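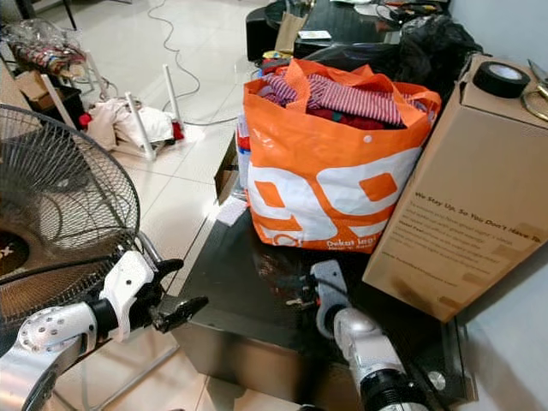 作業台の現状(共有工房・奥の台)。買い物バッグと衣類、左右のアーム

共有工房 自作アーム班 打ち合わせメモ
2026/09/08

書記は今回もわたしです。しゃべった順に書いているので話があちこち飛びますが、そこはご容赦を!

1. 前回の宿題
Ollis(左右二本のアームの班内での呼び名です)の配線整理は、半分くらいまで。台の手前、アームとアームの間にまだケーブルや小物が残っていて、天板が黒いツヤツヤなので映り込んで余計にごちゃっと見えるんですよね…。次回までに結束して台の裏へ回すことになりました。

2. 衣類の取り出し
オレンジと白の大きな買い物バッグから服を一枚ずつ出す、という課題を引き続きやります。いちばん上が赤白のしまの服、その下が濃い赤の布なので、色だけで境目を拾うのは厳しいのでは、という意見が出ました。わたしも同感です。先に白系の布だけで試す案もあったのですが、「それだと簡単すぎる」と押し切られ、今の中身のまま続行。
バッグの持ち手は口の外へ倒しておくこと。立っていると指が引っかかりそうで、見ているこっちが怖いです(笑)
試行回数は1セット15回にそろえます。記録用紙の書式はわたしが直します。

3. グリッパーの指
黒い指先の予備を作るかどうか。Trercombeの材料が552円で買えるそうで、まず一組分だけ注文することに決定。形は今のままがいい派と、先を少し細くしたい派に分かれて、ここがいちばん長引きました。結論は、細いほうも試作して比べる、です。

4. 制御ソフト
Anghelの更新後、右腕の動き出しが前より遅い気がする、との報告。気のせいだという声もあり、意見は割れたまま。左右で同じ動作をさせて時間を測るところから始めます。あと、ログの保存先がPuviricoの共有フォルダと各自のPCに分かれていて、探すのに毎回ひと苦労!共有フォルダに一本化します。

5. 台の上と床の片づけ
・右側の段ボール箱は当面そのまま。上の黒いテープとはさみは、動かす前に道具箱へ戻す。
・白いルーターは床に置きっぱなしなので、棚に上げたい。床を通っている細い白ケーブルも、足を引っかけないよう壁沿いに。
・扇風機が台のすぐ左にあるので、左腕を大きく振るときはどかす。暑い日は正直つらいけど、ぶつけるよりはまし、ということで全員納得。

6. お金の話
今月の集金はひとり2,000円。振込でも手渡しでも可。材料費の残りはほとんどないので、指の注文は集金のあとにします。

7. その他
12月の工房公開日に出すかどうか。出したい気持ちはみんなあるのですが、服を三枚続けて取り出せるようになったら申し込む、という条件つきになりました。わたしは出る気満々です。展示用の台を借りられるかどうかは、わたしが工房に聞いておきます。

次回は配線の確認から。結束バンドが余っている人は持ってきてください。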